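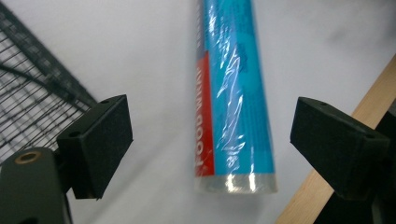

Shared Kitchens Need Rules That People Can Follow

Opinion

Every large residential building with a common kitchen arrives sooner or later at the same argument. Food has gone missing, or has gone bad, or has been thrown away by someone who was not its owner. A notice goes up on the refrigerator door. The notice is followed by a second notice, usually in larger type. Within a few months the door is covered in paper and the argument has not moved.

The Nutitz Residences, where I have served as director of housing services for a number of years, are no exception. We house 494 residents in small units, most of them with a sink and a single burner and little else. The floor kitchens are where people cook in any serious way. They are also the source of more written complaints than noise, parking and laundry combined. I wish to argue here that the usual response to those complaints, in our buildings and in many others, is mistaken, and that housing providers should accept a duty they have tended to avoid: supplying the ordinary materials of food storage as part of the rent.

The usual response is the clear-out. On a set morning, staff open every refrigerator and discard whatever is unlabeled, uncovered or past its date. The practice has a certain appeal to administrators. It is cheap, it can be scheduled, and it produces a visibly clean shelf by noon. It also punishes the wrong people. A resident who works nights and cooks for several days at a time will have more in the refrigerator than a resident who eats out. A resident who shops at a market and carries home greens, fish and herbs will have fewer printed dates than one who buys sealed trays. Under a rule that treats the printed date as proof of good conduct, a pot of soup made the evening before is trash and a tray of processed meat is safe.

Nhung Châu, who lived on the fourth floor of our east building until last August, put this to me in a letter that I have kept. She had lost a covered dish of braised pork in a clear-out because the tape bearing her name had come loose in the damp. "I was told that I had broken the labeling rule," she wrote. "I had labeled it. I would like to know which tape the building recommends." We had no answer to give her. The building did not recommend a tape, stock a tape or, as far as I could establish, possess one outside the maintenance office.

Her question deserves to be taken seriously, as it exposes the weakness in most house rules of this type. We require food to be covered, and provide nothing to cover it with. We require a name and a date, and provide no pen. We then treat each failure as a matter of character. An employer who required protective gloves and declined to supply them would be thought unreasonable. A landlord who requires covered food is asking for far less, but the principle is not very different.

Objections to this view are familiar, and I do not dismiss them. The first is cost. When the proposal was put to our finance office, Gert Mathebula asked for a trial on two floors before any wider commitment, and he was right to ask. Over the trial period the supplies for both floors came to $108. That sum covered film, foil, freezer tape, markers and a set of lidded containers for common use. It did not cover staff time, and I would caution any provider against pretending that staff time is free. Someone must notice that the roll has run out. Someone must order the next one. In our case the task was added to the weekly inspection of fire doors, and it has stayed there.

The second objection is that supplied goods will be wasted or carried off. Some of them were. A marker rarely survives a month in a shared kitchen, and we lost most of the containers, which travel to people's rooms with food in them and do not come back. I do not regard this as theft in any sense that should trouble a housing office. Light bulbs and hand soap are also consumed by the people for whom they are bought. We replaced the containers once and then stopped, on the ground that residents prefer their own. The film and the tape are another matter. They are used in the kitchen, they are used up, and they are replaced.

The third objection is environmental, and it is the strongest. Sorcha Dow, who represents the west building at our residents' meetings, opposed the trial for this reason. She argued that a housing provider should not be placing single-use plastic in every kitchen while asking residents to sort their waste. I have not been able to answer her completely. A plate turned upside down over a bowl does the same work as a sheet of film in many cases, and does it for years. We have since placed spare plates and cloth covers in the cupboards at her suggestion, and a note beside the film asks residents to try these first. My own view is that spoiled food is the heavier loss, particularly when it is meat or fish, but I hold that view with less confidence than I did before she spoke.

There is a fourth objection that is seldom put in writing. It holds that adults should manage their own food, and that an institution which involves itself in leftovers has mistaken its purpose. I have some sympathy with this. I would not want to live in a building whose management had opinions about my dinner. Yet the institution is already involved. It chose the number of refrigerators. It chose to place one kitchen on each floor and not one in each unit, and it saved a considerable sum by doing so. It employs the person who throws the soup away. Having gone so far, it can hardly claim that the roll of tape lies outside its proper concern.

What, then, should a provider do? I would begin with the shelves. Most disputes over food are disputes over space. In our older kitchens, residents shared a single refrigerator in which nobody had a fixed place, so that every new arrival had to push something aside. Hafþór Bech of our maintenance team fitted numbered wire baskets on the trial floors, one for each unit, and the number replaced the name on the label. Residents could then see at once what was theirs. Several told us that they had not liked writing their names on food in the first place.

The supplies come next, and they should be dull. A provider should buy the plain kind and keep buying the same kind. We were approached by a vendor, Cirner, with a proposal for a monitored cabinet that would release wrap and bags against a key card and report usage by unit. I am sure that the equipment works as described. I can think of few quicker ways to make residents feel that they are being watched over a matter of no importance, and we declined. The supplies now stand on an open shelf beside the sink.

The clear-out should come last, and it should be slow. On the trial floors, an item that seems doubtful is given a paper tag and left for two days. If it remains untouched, it goes. The tag asks a question and carries the telephone extension of the housing office. Nhàn Đào, who staffs that extension in the afternoons, reports that the calls are mostly short and mostly polite. A resident says that the jar is meant to smell like that, and the tag is removed.

I do not claim that this has ended the complaints. Written complaints about the trial kitchens fell by almost 50 percent, and a fair part of what remains concerns the microwave, on which I have nothing useful to offer. Nor do I claim that the arrangement would suit every building. A place with a rapid turnover of guests, or with a paid cook, will have different needs. A building in which the residents already keep their own system should be left alone to keep it.

My argument is narrower. Where a provider writes a rule about food, it should ask whether a tired person coming in at eleven at night can obey that rule with what is in the room. If the answer is no, the rule should be withdrawn or the room should be supplied. We have chosen the second course and will extend it to the remaining floors as the baskets are delivered. The clear-out notices in those kitchens will stay up until then, and residents who object to them may write to my office in the usual way.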